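Week 6: Stocktake sampling and error rates

These notes cover attribute sampling for inventory records. The running case is the Gamport warehouse, which holds 2,000 stock lines. A line is in error if the bin count differs from the ledger by one unit or more.

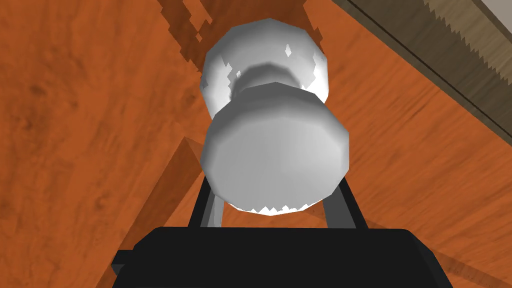
Rizvi: does a miscount that was later reversed in the ledger still count as an error? Yes, if the reversal was posted after cut-off.

6.1 Sample selection

Number the lines in ledger order and draw without replacement. Lines with a zero balance stay in the population — leaving them out biases the rate upward or downward depending on how the ledger is kept.

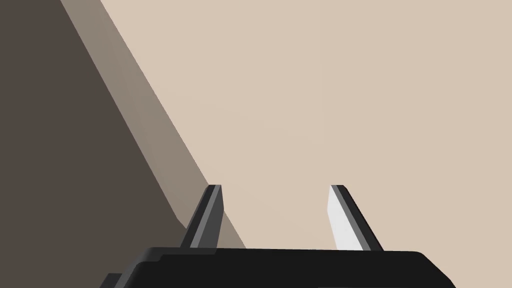

6.2 Estimating the rate

Relbridge counted 1,414 lines and found 69 in error, a sample rate of 4.9 per cent. Apply the finite population correction, as the sampling fraction is well above 5 per cent.

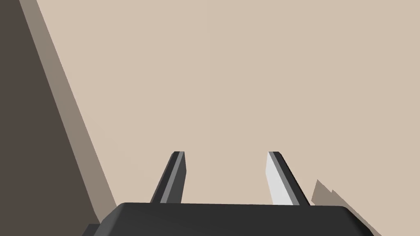 T. Zisamex

Stratify by value before sampling if a few lines dominate the total. Report each stratum separately, then weight by the number of lines. A stratum with fewer than 15 lines should be counted in full.

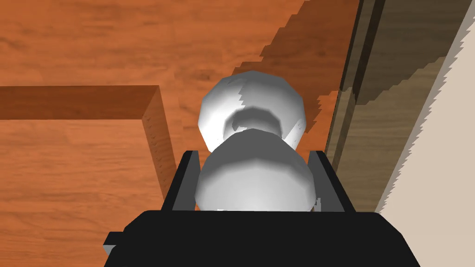
Fig. 4. White two-lobed object between two black gripper fingers (rendered).

Reading for the tutorial: chapter 9, omitting the proofs.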